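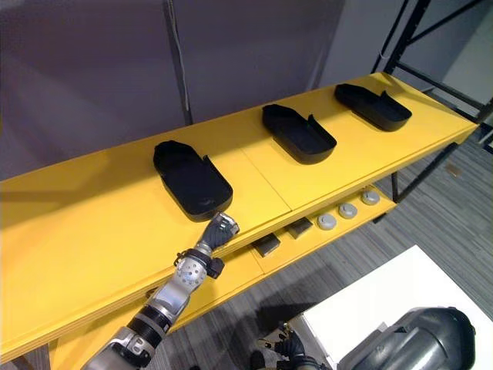 Slide 1. Three black trays on a yellow shelf.

Speaker notes, "Labeling stock locations so people can find things." Evton operations day, 2026-10-14. Presenter: Nidia Grajales. 32 minutes including questions.

Start on time. Say who I am and which site: Mercado warehouse, small parts, two shifts.

Opening point. A location code is an address. It identifies a place, and the place keeps its code when the contents change. Most of the errors we logged before the relabeling came from codes that described the product. When the product moved, the code was wrong, and pickers learned to ignore it.

Define terms before going further. Zone, aisle, bay, level, position. Read them in that order, largest to smallest. Ask the room to hold questions on zones until the end, as Gladys Tamayo covers zoning in the next session.

Format we use. One letter for the zone, two digits for the aisle, two digits for the bay, one letter for the level, one digit for the position. Fixed length, leading zeros kept. Skip the letters I and O. Levels start at A on the floor and go up, so adding a level on top never changes an existing label.

Numbering direction. Bays run low to high walking away from the packing area. Odd bays on the left, even bays on the right. If an aisle can be entered from both ends, choose one end and post the direction at both. Gomaden numbered each side separately and ended up with 2 bays called 14 in every aisle. Spend a minute on this, it usually gets a question.
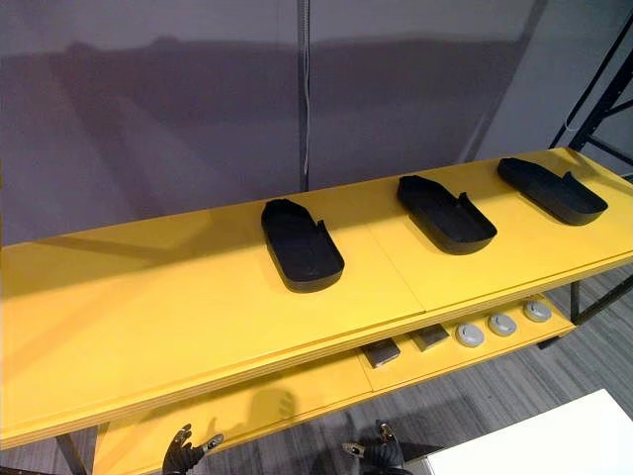
Slide 6. Top level of a two-tier yellow shelf, three positions.

Positions. Number left to right as seen by a person facing the bay. Do not use a seam or a joint in the board as a position boundary unless the label sits on it permanently. Boards get swapped. Measure from the upright.

Label placement. Front edge of the level, left end of the position it refers to. For the lowest level the label goes on the edge above with a down arrow, and every label on that edge gets an arrow — including the ones pointing up. Mixed arrows and blanks were the largest single source of wrong picks in our September check.

Label stock. Matte finish. Gloss reflects overhead light and the scanner has to be tilted. Text height matters more than barcode height, as people read from the aisle and scan up close.

The changeover. We relabeled 2000 positions, 100 per shift, one aisle closed at a time. Old label removed before the new one goes on, never covered. The system was updated per aisle at shift end. Botarix supplied the import template. Mention the one mistake: we printed everything in advance, then found a bay missing from the drawing and had to reprint the rest of that aisle.
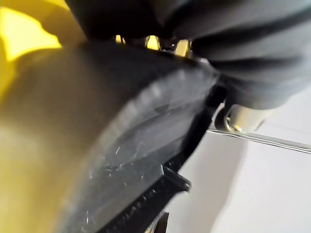 Slide 9. Scratches and scuff marks on dark grey plastic.

Wear. Anything at hand height gets rubbed. Check labels on the lower levels twice as often as the upper ones. Replace at the first unreadable character, do not wait for the barcode to fail. Keep a printed spare set by aisle.

Audit method. Pick a code at random from the system, walk to it, confirm. Then pick a shelf position at random, look it up, confirm. Both directions are needed. The first finds missing labels, the second finds labels the system does not know.

If short on time, cut label stock and go straight to the audit.

Questions likely to come up: color coding by zone (yes, as a second cue only), floor labels (pallet areas only), check digits (we tried them, pickers memorized them). Hand over to Gladys for zoning. Leave the format slide on screen during the changeover.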